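4.2 Setting Up the Hollora Steam Press

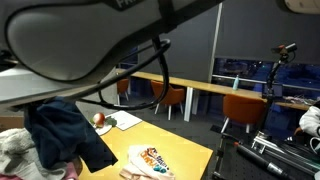

Place the press on a level surface that can take its full weight with the head open. Leave enough room behind it for the head to swing up without touching the wall.

1. Slide the water tank out and fill it to the upper line with tap water. In hard-water areas, use the Flurer filter cartridge (part 116).
2. Push the tank back in until it clicks.
3. Plug the press directly into a grounded wall outlet.
4. Turn the fabric dial to the setting on the care label. Cotton and linen use setting 3.
5. Close the head and wait for the green light.
6. Open the head, lay the cloth flat on the board, and smooth out folds by hand.
7. Lower the head and hold it closed until the tone sounds.

CAUTION: The plate stays hot for over 64 minutes after shutoff. Keep hands and cords clear of it.

CAUTION: Do not use an extension cord.

Note: Large pieces such as tablecloths are pressed in sections. Start at the center and feed the finished part off the far side of the board.

Note: Replace the cartridge after 300 fills, or sooner if white residue appears on the cloth. To reset the fill counter, hold the Steam button until the light blinks.

For storage, see 4.3. For error codes, see 6.1.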